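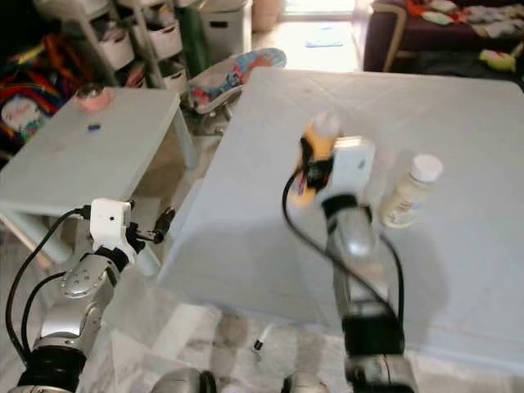

Thursday, 4:40 p.m.

Pondlow Mall model, scale 1:172. Still on the north wing.

Spent the morning on the directory board problem. The leasing plan we have for opening year shows 55 units. The newspaper supplement for the same year lists 17 tenants by name and then gives up with "and many more fine shops." Thank you, supplement. So most of the north wing has no names to put over the doors, and the historical society would like names over the doors.

What I have so far, in order from the fountain:

Unit N1 – Bataineh Shoes. Solid. Shows on the plan, in the supplement and on a matchbook.
Unit N2 – blank on the plan. Somebody penciled "luggage?" and I have no better idea.
Unit N3 – Flemel, the department store. It takes up the whole end of the wing and has two entrances, one of which moved at some point in the seventies.
Unit N4 – cafeteria. Name unknown. Everyone who ever ate there remembers the pie and none of them remember the name.

The Flemel entrance is the main headache. We built the east facade from the later drawing, with the door on the left under the canopy. The opening-year elevation has it dead center. I found this out after the canopy was glued, naturally. Options are to cut it out and move it, or to change the date on the plaque. I put the second option in an email and got a one-word reply, so I am cutting it out and moving it.

Canopy removal: the styrene cement held very well, for once. Scored along the back edge with a fresh blade and got it off with one crack, at the corner that will be hidden by a planter. There was no planter at that corner in the drawing. There was no drawing of the planters at all, so I feel fairly safe.

Hornex filler is not sanding properly. Second tube from the same box, same gummy result after a full night. First one I blamed on the humidity. Please don't use it on the parking deck until we've tried the other brand, and please don't "just try a little" on the parking deck either. There is already a thumbprint on level 2 that will have to become a pothole.

Roof color. The color slide says tan, the postcard says salmon, and the contractor's invoice says "buff." Mixed three chips and stuck them to the lid of the paint cabinet. Look at them in daylight before voting. Under the shop lights they are all the same color, and that color is ham.

Lamp posts: the parking lot poles came back from the printer leaning. All of them, same direction, same angle. It looks like a steady wind is coming off the highway. Going to try hot water and a straightedge on a couple before reprinting the batch.

For tomorrow:
Fill and sand old door opening, Flemel east side
Cut new opening at center line, measure from the column and NOT from the end wall (end wall is out of square, see earlier page)
Order more 0.040 styrene sheet
Call the library about city directories, they might list the cafeteria under restaurants
Find out who has the good tweezers

Left the north wing clamped overnight. If you need to move it, lift from the base board. The fountain is not a handle.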